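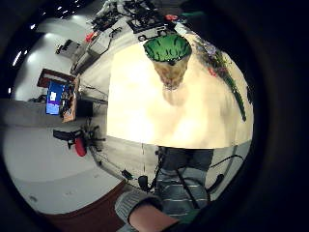

奶白桌面,也有人叫米白桌面、象牙白桌面,指的是工作间、教室、手工室里那种颜色偏暖、表面光滑的大台面。我写这个条目之前,以为它就是“白桌子”的一种客气叫法,后来翻了不少旧目录,又跟几个做家具的人聊过,才发现里面的讲究还挺多的。最容易认出它的办法是看东西放上去以后的样子:灯一亮,整张台面几乎像在发光,影子很淡;你在上面摆一个绿顶的锥形小东西,上头宽宽圆圆的,下面浅褐色的一截越收越窄,带着编织似的纹路,像小盆栽又像玩具菠萝,台面上就会拖出一道浅浅的倒影。纯白的哑光桌面没有这道影子,深色木桌倒是有,可是颜色一混就看不清了。我个人很喜欢这道影子,拍小物件的朋友大多不喜欢,这个后面再讲。

名称

中文里的叫法很乱。卖家具的爱写“奶白”,做装修的写“暖白”,我在旧货市场还见过手写的“牛奶色大台”。北欧那边的二手目录里有个词叫Jirnholm,原本是一套桌子的名字,后来被人拿来泛指这一类台面,就跟有些牌子用久了变成普通名词一样。Plultska的产品册则老老实实写“浅色工作台面,暖调”,底下配一块指甲大的色样,印得还偏黄,我拿着它跟自家桌子比了半天,越比越糊涂。

需要分清楚的是,奶白说的是颜色和观感,跟材料没有固定关系。刷漆的、贴面的、整块浇出来的,都可以是奶白。只看一眼就断定是什么板,多半要猜错,我猜错过不止一次。

颜色和光

奶白比纯白多一点黄,有时候还带一点点灰。白天靠窗的时候,它看上去跟纸差不多;到了晚上开顶灯,尤其是屋顶上一排一排的亮灯都开着,它就会显得比墙还亮。这是因为台面平,又正对着天花板,灯光几乎全落在它身上,墙是竖着的,分到的自然少些。

Loan Ông给我讲过一个很实用的看法:挑桌面颜色,要在你真正用它的那个钟点去挑。她在Thái开手工班,第一批桌子是上午选的,晚上一上课,学生都嫌晃眼。后来她把灯换成朝上打的,光从天花板漫下来,桌子一张没换,大家也就不提了。(她说这件事的时候还是有点心疼灯钱。)

至于影子,光源越多越散,影子越淡。一盏台灯照出来的影子又黑又硬,边缘清清楚楚;十几盏顶灯一起照,影子就只剩一团软软的灰。倒影是另一回事,它靠的是表面光不光滑,所以影子淡的时候倒影反而容易看见。很多人把这两个混在一起说,包括我自己的旧笔记。

大小和高度

手工室常见的台面都不小。我手头那张长边是149厘米,在同类里算中等偏小,四个人围着坐,胳膊肘会打架。Nivaldo Araújo的工作间里有一张300厘米的,是两块拼起来的,中间那条缝他用浅色填料补过,夏天摸得出来,冬天摸不出来,我没弄明白为什么。

高度有两派。坐着用的一派认70厘米上下,画画、写字、拼小件都合适,配普通椅子就行。站着用的一派要高得多,裁布、包装、摆弄大件的时候腰不用弯。站着用的人还特别在意近身的那条边直不直、磨不磨肚子,我第一次听到这个说法笑了半天,后来自己站着裁了一下午纸,就不笑了!买之前真的应该贴着边站一会儿试试。

桌上的东西

大台面有一个谁都逃不过的规律:中间越空,边上越满。紫的、粉的、红的小零碎,长条的绿色东西,线头、纸屑、瓶盖,都会慢慢挪到边上去,沿着桌沿堆成一条彩色的带子。浅色台面把这条带子衬得特别显眼,同样一堆东西放在深木色上,看着就没那么乱。

这也是我觉得奶白桌面适合跟孩子一起用的地方。要他们收拾,只要说“把有颜色的都拿走”,他们立刻就懂了。Tươi Cù的办法更细一点,她在桌边固定留一只浅盘子,零碎只准进盘子,盘子满了才倒出来分。我照着做了一个春天,盘子倒是一直满着。

摆件方面,绿色和浅褐色放在奶白上最讨好。叶子一样的绿顶、藤编一样的底座,轮廓一下子就跳出来。粉色和浅紫色稍微吃亏,离远了会发虚。纯白的杯子碟子最不合适,经常被胳膊扫下去,因为根本没看见它在那儿。

再说回拍照。想拍得干净的人嫌倒影多事,通常会垫一张不反光的纸。Meinrad Berchtold刚好相反,他给小玩具拍目录,专门要那道淡淡的倒影,说没有它,东西就像飘着的。他的习惯是把东西放在靠里的一侧,前面留出一大片空白,照片印出来以后好在空白处排字。我试过,空白处排上字确实好看,可惜我的字不好看。

和周围家具的搭配

手工室很少只有一张桌子。常见的是一侧靠墙放棕色木柜,另一侧放架子,带线的设备挤在远端,插座在哪边它们就挤在哪边。奶白桌面夹在中间,差不多什么颜色都接得住。棕木柜跟它最合,两个都偏暖。浅灰架子也行,只是灰色会把桌面衬得更黄,介意的人可以让架子离桌子远一点。

黑色的东西要多想一下。黑盒子、黑线缆放在浅色台面旁边,对比太强,眼睛总往那儿跑。我的做法是让它们待在桌子外沿后面,台面上一根线也不许过来。这条规矩执行到现在,破例的次数我就不写了。

清洁

日常用拧干的软布擦就够了。先把颗粒扫掉再擦,顺序反过来会划出细痕,白天看不见,晚上灯一照全是圈。彩色笔的印子要趁早处理,放过夜的红色和紫色最顽固,我有一块粉红的印子从三月留到现在,已经有感情了。

发黄是另一个老话题。有的是表面积了手油和胶,擦得掉;有的是料子本身变了颜色,擦不掉。分辨起来很简单,找一个常年压着东西的位置,把东西挪开看一看,底下要是比四周浅,十有八九是后一种。奶白的好处就在这里,它本来就有点黄,再黄一点,不摆在新桌子旁边比,一般看不出来。我家那张就是这样,直到邻居搬来一张新的。

强力的去污剂我不推荐,擦完那一块会特别亮或者特别暗,整张桌子就花了。实在要用,先在背面或者桌角试一小块,等干透再看。

价钱和二手

新桌子的价差很大,主要差在厚度和桌腿上,颜色本身几乎不另算钱。我见过标价最离谱的一张是Nedaneo展厅里的,1,956,还不含运费,台面确实好,手掌放上去凉凉的很舒服,我摸了两遍就走了。

二手市场里奶白桌面一直不少,学校和工作室换家具的时候会成批出来。挑的时候我会蹲下来,让视线跟台面齐平,对着灯看,凹坑、鼓包、补过的地方一下子都出来了。卖家有时候会在桌上铺一块布,请他掀开。Evaristo Figueroa收了很多年旧桌子,他的经验是先看四个角,角完好的桌子,中间通常也坏不到哪里去;角要是磕白了,就再往下看桌腿的接口。

还有一点容易忘:量门。大台面不能折,拐弯比进门还难,楼梯转角最好也量一下。我那张当初是竖着进来的,门框上蹭掉的一小块漆,到现在还没补。

相关条目

浅灰工作台面
手工室照明
桌沿与封边
拼接台面
小物件拍摄用垫纸

本条目最近一次修改于2025年8月9日,增加了二手挑选的部分,“名称”一节里关于Jirnholm的说法还缺一份更早的目录来对照,手上有的朋友请在讨论页留言。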